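Keeping the signs readable: a talk with a small-town sign painter
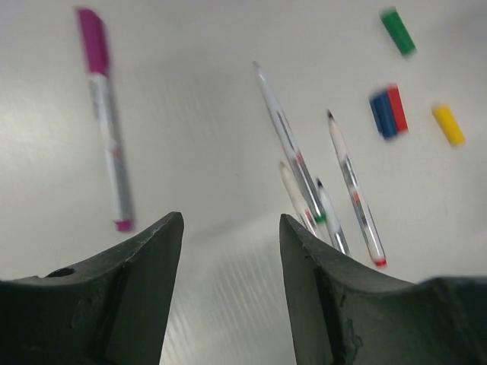
How the work started

The sign painter of Terkby works out of a former feed store two blocks from the river. She has painted shop fronts, boat names, church notice boards and the numbers on the fire station doors. She asked us to leave her name out of this article because, she said, the people who need her already have her phone number.

She did not plan on the trade. She was working the counter at a hardware store called Kandpal when the owner wanted price cards that customers could read from the door.

"I had neat handwriting and that was it," she said. "He gave me a stack of cards and told me to make them bigger. I did that for a whole winter. By the end of it I was doing the window too."

The window led to a bakery, and the bakery led to a truck. She charged too little for the truck and it took her 13 days. She still sees it in town now and then, and says the spacing on the left door bothers her every time.

Learning the letters

There was no sign school near Terkby, so she learned from library books and from an older painter in Plastthorpe who let her come by on his slow days. He had her paint the same capital S on a sheet of glass, wipe it off and paint it again.

"He didn't talk much. He would look at it and say no. After a few weeks he started saying 'closer,' and I was very happy about that."

She thinks most beginners worry too much about the shapes of the letters and too little about the space between them. When she lays out a sign, she puts the words on paper first, tapes the paper up and crosses the street to look at it. If she can't read it from over there, she starts again.

She draws everything by hand. She owns a computer and uses it for invoices.

"I tried doing layouts on it. They came out fine. I was slower, and my eyes hurt. Younger painters do it all on a screen and their work is good, so I'm not going to tell anybody it's wrong."

What a sign costs

People are often surprised by the price, and she would like to see it talked about more openly. Her biggest job last year was the full front of Tadarora, a restaurant that took over the old bank building. It had a long board over the door, gold lettering on two windows and a menu panel on the side wall. She billed 3800 dollars for it, and the owner had been told to expect 4000.

"That sounds like a lot until you take out the gold, the lift rental and the insurance. Then there's the week I lost to rain. I did all right on it. I didn't get rich."

Smaller jobs keep the business going. A name on a mailbox or a house number over a door can be done in an afternoon, and she does not turn them down. January is the worst month. Paint does not like the cold, and shop owners have spent their money by then. She uses the time to repaint her sample boards and sharpen up the alphabets she does not use often.

Vinyl and the years it took away

For a long stretch she had very little work. Cut vinyl was cheap and fast, and a shop could have a sign the next morning. She went back to the hardware store part time for three years and painted in the evenings.

"I wasn't angry about it. Vinyl is good for a lot of things. If you're having a sale that ends in two weeks, please don't call me."

The work came back slowly. She gives some of the credit to the restaurants, which wanted something that looked older than they were. Some of it she puts down to the sun. Vinyl on the south side of Main Street had started to crack and peel, and painted signs from the same period were faded but still readable.

Repairs now make up a large share of her week. She enjoys them more than new work, especially when an old layer turns up under the one she is cleaning. On a wall near the rail yard she found an ad for a shoe shop that no one in the office next door had ever heard of. The building's owner wanted it covered. She asked for a few days, traced the lettering onto brown paper and then painted over it as she had been hired to do. The tracing is in a drawer in her shop.

Passing it on

She takes on one learner at a time, usually for a summer. They start with brushes: how to load them, how to clean them, how to lay them flat in oil at night. Lettering comes after that. Some leave in the first month.

"It's a lot of standing, and a lot of ladders. You find out pretty quick if you like it."

Her current learner is painting capital S on glass. We asked how it was going.

"Closer," she said.

The shop in Terkby is open most mornings. She asks people who want a price to bring the width and height of the sign, and to know what they want it to say.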